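Kuusk Introduces Plendex Play Kitchen Range for Early-Years Classrooms and Waiting Areas

JALLDALE, February - Kuusk, a supplier of furniture and learning materials for preschools, has added a play kitchen range to its catalog. The range is sold under the Plendex name and covers play food, toy cookware, tableware and the tables they are used on.
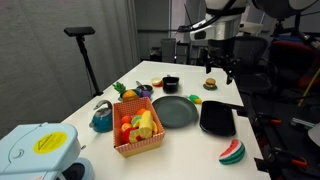 The Plendex range is built around pretend cooking and serving at table height. Most play kitchens sold to schools combine a stove, a sink and shelving in one fixed cabinet. Cabinets of this type take up wall space and limit the number of children who can stand at them. Plendex is supplied as separate pieces for use on an open table, with access from all sides. Customers who already own a suitable table can order the pieces without furniture.

The full classroom set contains 229 pieces, packed by category. The categories are fruit, vegetables, prepared foods, cookware, tableware, and trays and baskets. Each category has its own packing list, printed on the inside of the carton lid, so that staff can check the contents when the set is put away. Replacement pieces may be ordered singly, and there is no minimum order for parts.

A smaller set of 40 pieces is available for waiting rooms, libraries and home daycare settings. It includes a mixed selection of play food, one kettle, one frying pan, and plates and cups for two children. The pieces are the same size as those in the classroom set, and the two sets can be combined.

"Teachers asked us for food that children could recognize and name without help, and for fewer pieces that only fit one game," said Leilani Calloway, product manager for learning materials at Kuusk. "A banana, a corn cob or a slice of watermelon can be shopped for, cooked, served or sorted by color. We kept the shapes simple for that reason and spent more of our time on the sizes."

Piece sizes were set after a trial at 6 preschools in the Jalldale area. Staff recorded which items were used, which were left in the carton, and which were found elsewhere in the building at cleanup. Following the trial, Kuusk removed a set of stacking bowls, made the frying pan smaller, and changed the tray to one with raised edges. The raised edge keeps round items such as oranges and apples from rolling off while a child is carrying them.

Baskets are supplied flat and folded into shape by the customer. They are treated as a consumable item and can be reordered in packs. Kuusk recommends one basket for each food category in rooms where the set is used for sorting, or one mixed basket at the center of the table for free play.

Tables in the range have a plain white rectangular top. Leg height is adjustable and is set with a hex key, included with each table. Kuusk advises setting the height so that the tabletop is level with the waist of the youngest children in the group. Tables may be joined end to end to form a longer serving counter - a connecting bracket is available separately.

Plastic pieces can be washed by hand in warm water with ordinary dish soap and should be left to air dry before being returned to storage. They are not intended for dishwashers. Cardboard baskets should be wiped with a dry cloth only. The toy cookware and tableware are for pretend use and must not be used with real food or drink, or placed on a heat source.

The range is intended for children aged 3 and over. A care sheet and a set of activity cards are packed with each order. The cards cover naming, sorting, taking turns as cook and customer, and laying a table.

Both sets ship from the Kuusk warehouse in Jalldale. All plastic pieces and tables carry a warranty of 2 years. Orders and requests for a printed catalog are handled by the Kuusk education desk.

Press contact: Leilani Calloway, Kuusk, Jalldale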